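Section 4: Setting Up Your Two-Bottle Wire Caddy

Welcome to the fun part! Your Moncrieff caddy is ready to go to work, and this section covers choosing a place for it, loading it, carrying it and keeping it clean. If you haven't checked the contents of the box yet, go back to Section 2 first and come back when you have the frame, the base and the care card in front of you.

The caddy has two compartments side by side. Each one takes a single drink container - a water bottle, a travel tumbler, a slim thermos, even a jar of iced tea if the lid is good. We love seeing mismatched pairs in there, so don't feel you have to buy a set.

4.1 Choosing a place

1. Pick a flat, level surface. A small table, a kitchen counter or a sturdy shelf will all do nicely.

2. Wipe the surface with a dry cloth. Grit under the base can scratch soft wood.

3. Set the caddy down and press lightly on each corner of the frame. It shouldn't rock.

4. If it does rock, turn it a quarter turn and try again. Older tabletops often have a high spot, and shifting the caddy a little usually takes care of it.

Note: Place the caddy toward the back of a small table and you'll have the whole front free for plates, homework, a board game or whatever else is going on.

4.2 Loading the caddy

1. Close every lid before you start. Flip-up handles and spouts should be clicked all the way down for this step.

2. Hold the first container upright over its compartment and lower it straight in until it touches the base.

3. Load the second container the same way. With one tall bottle and one short one, put the tall one in first, so you can still see what you're doing.

4. Give each container a gentle wiggle. A little play is fine. If it leans on its neighbor, it's too narrow for the compartment and would be happier somewhere else.

Caution: Never force a wide container between the wires. They will bend, and bent wires are not covered by the warranty.

Caution: Do not load open cups or stemmed glasses.

4.3 Taking a bottle out

1. Steady the caddy with one hand.

2. Grip the bottle below the cap and lift straight up. Pulling it toward you at an angle can tip the whole caddy, especially when the other side is empty.

3. Put the bottle back in the same compartment when you're done. Families who give everyone a regular side tell us the "whose is this?" arguments stop almost overnight!

4.4 Carrying

Use both hands, one on each short end of the frame, and keep the caddy level. The full load limit is printed on your care card. For stairs, take the bottles out and make two trips.

4.5 Cleaning

1. Remove both containers.

2. Wipe the wires with a soft damp cloth and a drop of dish soap, working from the top down.

3. Dry the frame right away, paying attention to the spots where the wires cross.

4. Let the caddy stand for 30 minutes before loading it again.

Note: The caddy is not dishwasher safe. Steel wool and scouring powder will take the finish off, so leave those for the pans.

Once everything is loaded and steady, try living with it for a day or two before you settle on a permanent spot. You may find you reach for one side more than the other, and swapping the bottles around takes only a few seconds. 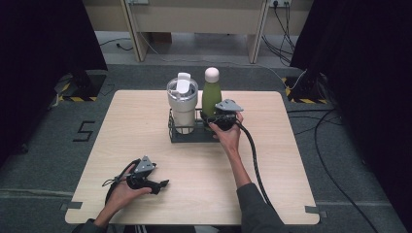 Section 5 has the parts list and the order form for replacement bases. Keep your care card handy when you fill it in, as the form asks for the model code on the back.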